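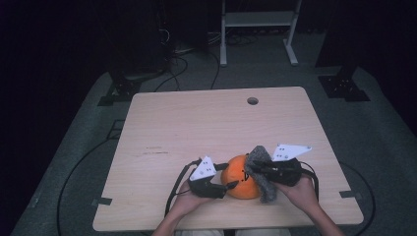 **Can a robot learn a two-handed job if no robot was there when the job was taught?**

For many tabletop jobs, it can. People do the work with hand-held grippers, and a policy trained on those recordings then runs on a pair of arms.

## About Grumivico

Grumivico is a research company in Mamstead. We study how robots learn tasks that need two hands, such as holding a round object steady while a piece of cloth is pressed against it. Soft and fuzzy materials are a large part of our work.

## Our method

Our method is called Prurix. Each recording stores the path of both grippers and how far the jaws are open. The software keeps the two paths in one shared coordinate system, so the distance between the hands is always known. Training uses that distance as an input of its own. We started doing this in August, after earlier policies let one hand drift while the other was busy.

## Results so far

The current training set has 2,145 recordings. We ran 727 trials on the arms with objects left out of training, and 509 were completed with no help. Most failures came when the cloth folded under itself before contact. We are still working on that.

## Where we work

We have two rooms in the Besson building. Recording is done in one and robot trials in the other. Research visits can be arranged through the front office.

Page updated Mar 16, 2024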